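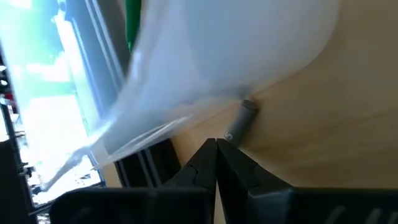

Week 4: Reading a Lease Before You Sign It

Handout for the evening course Practical Law for Everyday Life
Teacher: Stavros Stan
Sakport Adult Learning Center
Version of 2026-09-03

Please read these notes before we meet. The sample lease is in the course folder and it is from a flat on Hinojosa Street. I have changed the names of the landlord and the tenant. Bring a printed copy and a pencil, since we will write on it.

1. What a lease is

A lease is a contract. One side gives the use of a home for a certain time, and the other side pays for this use. Many students told me in the last course that they thought a lease is only a form which one must sign to get the keys. It is more than this. Every line you sign can be used later, by you or against you.

A lease can be for a fixed term or it can run from month to month. With a fixed term, the rent normally stays the same until the last day, unless the lease says something else. With a month to month lease you can leave more easily, but also the landlord can end it more easily. Look for the word "renewal". Some leases renew themselves if you say nothing, and then you are bound for another full term.

2. The parties and the home

Check that the names are complete and spelled correctly. If two people will live in the home and only one of them signs, then only one has the rights of a tenant. If both sign, usually each can be asked for the whole rent. This is called joint liability. It surprises many people who share a flat with a friend.

The address should include the number of the unit. If a parking space, a cellar or a garden was promised to you, it must be written. What the agent said on the stairs is very difficult to prove.

3. Money

In our sample lease the rent is 2155 per month. Find the answers to these points in the text and underline them:

On which day is the rent due
How it must be paid
When a late fee begins and how high it is
Which utilities are included
Whether the rent can go up during the term

The deposit is a different thing from the rent. It still belongs to you, and the landlord holds it in case of damage or unpaid rent. Do not plan to use it as the last month of rent, except when the lease allows it in writing.

Our sample has a line with the title "Administrative charges". It does not say what they are. In such a case, write to the agency and ask for a list. The agency here is Venora Rentals, and in the sample their reply is attached as page 6. Read it together with the lease, because in my opinion it contradicts section 9.

4. Repairs

"Normal wear" is the words you will meet most often in this part. Paint that became pale in the sun is normal wear. A hole in the door is damage. Between these two there is a large area where people argue, and for this reason you should make a move-in list. Go from room to room and write down every mark, every loose handle, every tap that drips. Both sides sign the list and both keep a copy.

When something breaks, report it in writing, also if you have already called. A short message is enough. Write the date, what is broken, and since when. Do not simply stop paying rent because a repair is late. In many places this can give the landlord a reason to end the lease, even when you were right about the repair.

5. Entry and quiet use

The landlord owns the home but may not walk in at any time. Look for the notice period. The sample says "reasonable notice", and we will discuss in class what a judge could understand by that. Emergencies, like a burst pipe, are normally an exception.

6. Leaving early

Search for "termination", "break clause" and "sublet". If there is no break clause, you may owe rent after you have moved out. Sometimes a new tenant can take your place, but ask first and get the answer on paper.

Homework

Read sections 7 to 12 of the sample. Choose two sentences which you find unclear and write each one again in your own simple words. We will compare them in pairs.

Words to learn

Tenant: the person who rents
Landlord: the person or firm who rents out
To sublet: to rent to another person what you rent yourself
Arrears: rent that was due and is not paid
Clause: one numbered part of a contract

These notes explain general ideas. The rules are different from place to place, so for your own case please ask a local tenant office or a lawyer.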